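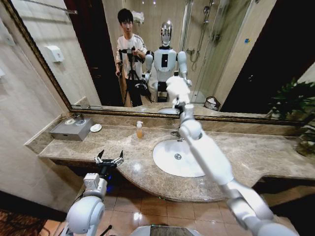 Figure 4. Vanity counter with undermount basin and wall mirror.

4.2 Water use at the basin

Basin draw was logged separately from shower and toilet draw in all units. The logger, a Pliler inline meter fitted to the cold and hot supply lines below the counter, wrote one record per valve opening, giving start time, duration, and volume. Records under two seconds were kept, as they make up a large share of openings in short-stay lodging and were dropped in earlier work by Magsi. The full set holds 2949 basin records from 13 units over the month of April.

Draws fall into two groups. The first is short and low in volume and clusters between 6:30 and 8:00 in the morning, with a second, flatter peak after 22:00. The second group is long, often over a minute, and has no clear daily pattern. Of all records, 682 belong to the second group. They account for more than half of the volume. The cut between groups was set by a two-component mixture fitted to log duration. Fitting on volume instead moved few records across the cut and did not change the ranking of units.

Hot water share was computed from the two line meters and not from outlet temperature. Outlet temperature lags the valve by several seconds where the riser is long, and in the Kimaro building the riser serving the upper floors is not insulated. For short draws the hot line was often opened and closed before any warm water could reach the tap. The energy in that water is counted here as lost, following the method in Section 3. 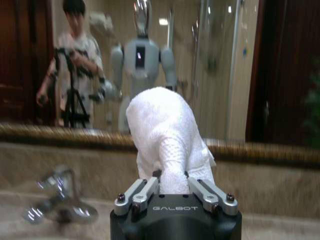

Reading time for this section: 4 minutes

4.3 Linen changes and laundry load

Laundry is done off site, so its water does not appear on the building meters. To include it, linen was weighed dry by type before each pickup, and the weight was multiplied by the per-kilogram water figure supplied by the laundry contractor. The contractor runs Hikus tunnel washers and recovers rinse water for the next prewash. The figure supplied is net of this recovery.

Towels form the largest part of the load by weight. A bath towel and a hand towel were treated as separate types, and bath mats were grouped with bath towels. Guests in half of the units received a card asking them to hang towels they wished to keep. The other units had no card. Assignment was switched at mid-month. Staff in both conditions followed the same rule: a towel on the rail stays, any other towel is replaced.

The card lowered towel weight per occupied night in all but two units. In those two, stays were mostly of one night, and the card had little room to act. When one-night stays are removed, the effect holds in every unit. No matching change was found in basin draws, which suggests that guests did not rinse or hand-wash items more often when towels were kept longer.

4.4 Limits

The meters were checked against a 1000 mL flask before and after the logging period. Drift was small for all but one, a Miken unit used as a spare, and its records were corrected by a linear factor. Occupancy was taken from the booking system and does not show how many people slept in a unit on a given night. Chege reports that bookings for two are often used by one person in this class of lodging, so per-person values should be read with care. Seasonal effects cannot be judged from one month of data.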